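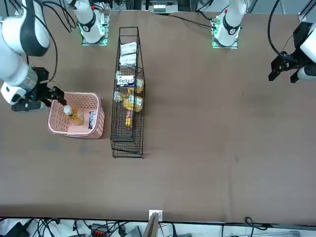 단편 | 몸과 표면

표피 기록

스태니퍼스 시술소의 접수 규정은 3쪽이다. 나는 그것을 다 읽고 서명했다. 직업은 문서 검수원이라고 적었다. 제거 대상 면적은 1,488제곱센티미터로 산정되었다. 왼쪽 어깨에서 손등까지, 그리고 목의 좌측면이 포함된 값이다.

문신은 플랄리크에 살 때 새겼다. 검정 단색이고 선 굵기는 일정하다. 도안은 프로나우 강 하류의 수로도를 옮긴 것으로, 갑문 위치까지 축척에 맞는다. 당시 나는 수로 관리국에서 일했고, 그 도면을 매일 보았다. 관리국은 이듬해 2월에 폐쇄되었다. 도면 원본은 이관 중에 분실 처리되었다.

시술자는 레이저 출력을 설명했다. 피부 반응을 보기 위해 손목 안쪽에 먼저 조사한다고 했다. 통증은 고무줄로 맞는 정도로 안내되어 있었으나 내 기준으로는 그보다 컸다. 조사 부위가 희게 부풀었다가 가라앉았다. 손목 안쪽은 제4갑문이 있는 자리다.

3월 22일 일요일, 관리국 후신이라는 곳에서 우편이 왔다. 하류 제방을 보수하려는데 매설 수문의 좌표를 확인할 자료가 없다고 했다. 전 직원에게 일괄 발송한 문서였고, 보유 자료가 있으면 사본을 제출해 달라는 문장이 굵게 인쇄되어 있었다. 사례금은 4,000으로 적혀 있었는데 통화 단위가 빠져 있었다.

나는 욕실 거울 앞에서 팔을 폈다. 거울상은 좌우가 반대이므로 기준점으로 쓸 수 없다. 자를 대고 팔꿈치에서 손목까지 직접 쟀다. 체중이 변한 만큼 위팔의 축척이 늘어나 있었고, 아래팔은 오차가 작았다. 제4갑문은 윤곽이 흐렸다. 나머지는 읽을 수 있었다.

월요일 오전에 시술소에 전화해 두 번째 예약을 미루었다. 담당자는 사유를 물었고 나는 측량이라고 답했다. 수화기 너머로 자판 소리가 났다. 변경 수수료는 1,000이라고 했다.

지드소프행 열차는 오후에 한 번 있다. 후신 기관의 사무실이 그곳에 있다. 나는 반소매 셔츠를 입고 그 위에 외투를 걸쳤다. 가방에는 자와 각도기, 그리고 예전 직원증을 넣었다. 직원증 사진 속의 나는 목에 아무것도 없다.

검표원이 표를 받으며 내 손등을 보았다. 강 이름을 묻기에 프로나우라고 말했다. 그는 표에 구멍을 뚫고 다음 칸으로 갔다.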